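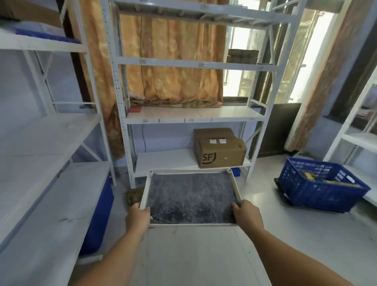

4. Resident response to alarms in the Vuritz towers

4.1 Buildings and alarm records

The study covered three apartment towers in the eastern part of Vuritz, built by the same developer and managed by one housing company. Two of them, Ouellet and Lisar, have a single stairway serving all floors. The third, which residents call the Annex, has a second stairway that was added during a later renovation and opens onto the parking lot. All of the apartments have hard-wired smoke alarms. Corridor detectors are linked to a Skesora panel on the ground floor, and the panel sounds a bell on the floor where smoke is detected and on the floor above it. A full-building alarm has to be started by hand, either by the fire service or by the company's duty officer.

The housing company gave us the panel log for the study period. It holds 404 activations. We removed nothing from the log, but we did sort the entries by the reason written in by the duty officer. Cooking was the most common reason in all three towers, followed by dust or steam from building work. A small group of entries has no reason at all. These are mostly from night hours, when the duty officer covers several sites by phone and the entry is typed in the next morning. We kept them as a separate class and did not try to guess what had set off the detector.

The log records the time at which the bell was silenced as well as the time it started. In Ouellet the bell tended to ring for longer, and the interviews suggest why: the key to the panel room is kept at the Lisar entrance, and the duty officer has to cross the yard to get it. This arrangement was changed in March, near the end of the study, so the last entries for Ouellet are not fully comparable with the earlier ones.

4.2 Questionnaire

A paper questionnaire was delivered to each of the 749 occupied apartments. One adult per household was asked to fill it in. We received 321 usable forms. Forms were counted as usable when the respondent had answered the questions on the most recent alarm they could remember, even if other parts were left blank. Households in the lowest floors returned fewer forms than those higher up, and we return to this in 4.5.

The questionnaire asked what the respondent was doing when the bell started, what they did first, whether they left the apartment, and who or what led them to do so. Respondents could write their answers in their own words. Zuzanna Walczak and Ksawery Górecki coded the answers separately and then compared their coding. Most disagreements concerned answers such as "went to look," which can mean opening the apartment door, walking to the end of the corridor, or going down to the lobby. Where the rest of the form did not settle the matter, the answer was coded as "checked, distance unknown."

4.3 First actions

Waiting was the most common first action. Respondents wrote that they waited for the bell to stop, for a neighbor to speak in the corridor, or for a smell of smoke. Many of them described the wait as short, but few gave a length of time, and we did not ask for one. People are poor judges of how long they waited during an alarm, and a question on minutes would have produced answers that looked more exact than they were.

The second most common action was to open the apartment door and look out. The doors in all three towers are self-closing fire doors, and several respondents said that they held or wedged the door open while they looked. A few said they had left it that way when they went down the corridor. This matters more in Ouellet and Lisar, where smoke from an open apartment has only one stairway to reach and everybody above the fire depends on that stairway.

Phone calls came third. Calls went mostly to relatives in the same building and to the duty officer. Calls to the emergency number were rare, and the respondents who made one had all smelled or seen smoke first. Some respondents believed that the Skesora panel calls the fire service by itself. It does not. The housing company's welcome leaflet has a sentence on this, printed under the section on intercoms, and only a handful of respondents referred to it.

Messages in residents' group chats were mentioned more often by people under forty. The chat in Lisar is large and active, and in two of the alarms we followed up by interview, the first message in the chat was sent before the duty officer had reached the panel. In both cases the message said that the alarm was false. In one of them it was correct. In the other there was a small fire in a trash chute, put out by a tenant with an extinguisher, and residents on the floor above had already gone back inside.

4.4 Corridor conditions

Residents' decisions to leave were also shaped by what they expected to meet outside the door. We walked each corridor with the housing company's inspector, Eugeniusz Ostrowski, and recorded items standing in the common parts. Baby carriages, bicycles, and shoe racks made up most of the list. Shelving was recorded under its own heading. Open metal units made with slotted angle uprights, the type seen in Figure 3, were kept apart from closed cabinets in our coding, as a closed cabinet gives no view of what is stored in it. Items that left the marked walking width clear were recorded as present but not as an obstruction.

The inspector's own records use a stricter rule. Under that rule, any object left in a common corridor is a breach, whatever its size. The company has applied this rule unevenly. Letters were sent to some floors in Lisar and to none in the Annex, and residents in Lisar raised this in interviews without being asked. Several said that they had moved their things inside for a few weeks and then put them back when they saw that other floors had received no letter.

We found no clear link between the amount of material in a corridor and the share of residents on that floor who left during an alarm. The numbers per floor are small, and a floor with many bicycles may also be a floor with many younger residents, who were more likely to leave in any case. What the interviews do show is that older respondents thought about the corridor when deciding. One woman on an upper floor of Ouellet said she would rather stay put than find her way past her neighbor's things in the dark. The emergency lights on her floor were working when we visited, but she had never seen them lit.

4.5 Interviews

Aleksandra Pawłowska and Mohammed-Awal Tetteh carried out the interviews, most of them in the respondent's home. People were chosen from those who had ticked a box on the questionnaire, with extra effort made on the lowest floors, where fewer forms had come back. Those residents gave a simple explanation for the lower return. The bell rings less often on their floors, and when it does they can see the lobby and the yard from their doors or windows. They did not think the survey was meant for them.

Interviews were held in whichever language the respondent preferred. Notes were taken by hand and typed up the same evening. We did not make sound recordings; in a pilot round at another site, people had become guarded when asked about items kept in corridors, apparently out of concern that the landlord would hear the answers.

The question that drew the longest answers was what a resident would do if the fire were in someone else's apartment. The company's written policy is that residents should stay in their homes unless smoke or heat reaches them or they are told to go. Most interviewees knew the policy. Far fewer said they would follow it. Parents of small children in particular said they would leave at the first sign of fire anywhere in the tower, and some had agreed with neighbors on who would carry which child. Others said they would stay, but only if somebody came on the loudspeaker and told them so — and there is no loudspeaker in any of the three buildings.

4.6 Limits of the data

The questionnaire relies on memory, and the most recent alarm a person can remember may have been a year before the form was filled in. We matched forms to log entries where a respondent gave enough detail, which was possible for fewer than half of them. The panel log itself depends on the duty officer's notes. Data collection closed on 10 Jul 2020, and the last round of interviews was done by phone, which made it harder to ask about doors and corridors with the respondent standing beside them. Those interviews are marked in the tables that follow and were left out of the comparison between towers.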